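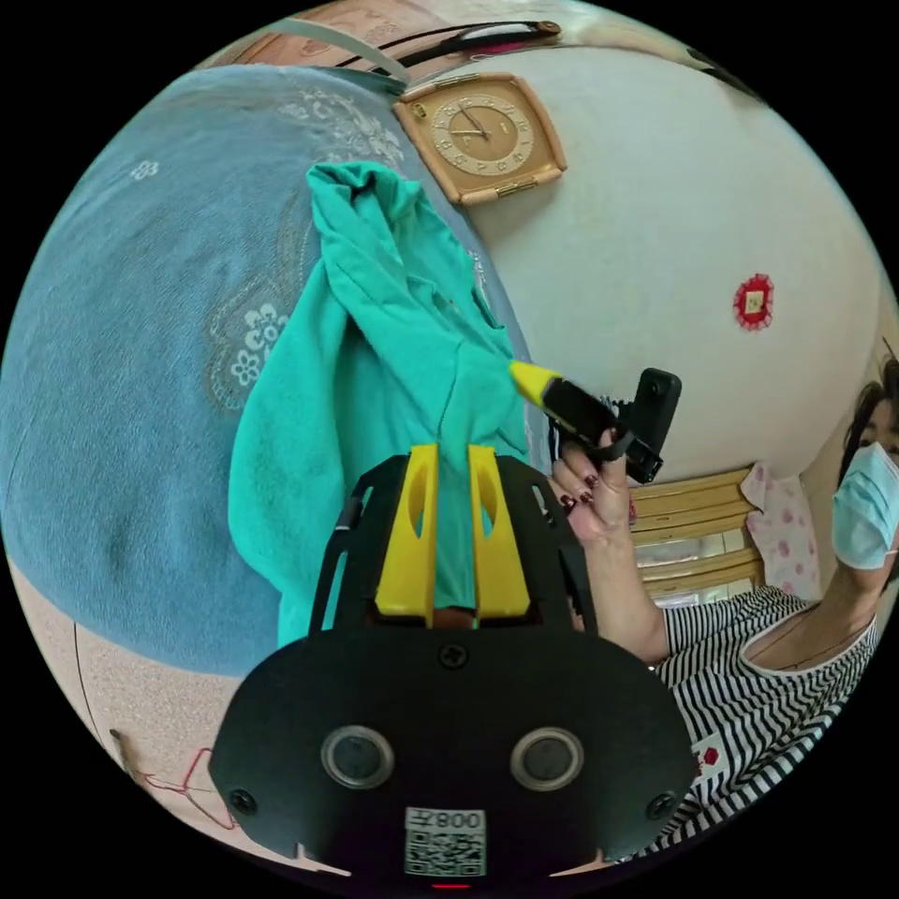 Since the last report the linen and bedding program at Trarkum has found its feet, and we're so pleased to be able to write to you with good news for a change! Your grant of $1,000 has stretched further than we dared hope. Most of it, $764 to be exact, went on washing and mending, and the rest is set aside for winter. The bedrooms are looking much more like somebody's home now, with a flowered blue-grey bedspread, a pink and white pillow up against the wooden slats, and a clock on the wall (residents did ask for clocks, more than once). Turquoise is a colour we'll be seeing plenty of, as the Inonine donation came in that and very little else.

Folding sessions run each morning at ten, and have turned into a bit of a social hour, which we didn't plan but are very glad of. We've now sorted 700 pieces, with another 70 put by for mending at Gundetti.

The one delay is the shelving for the hall cupboard, still on order. We hope to have it up in January, and will write again once it's in and filled.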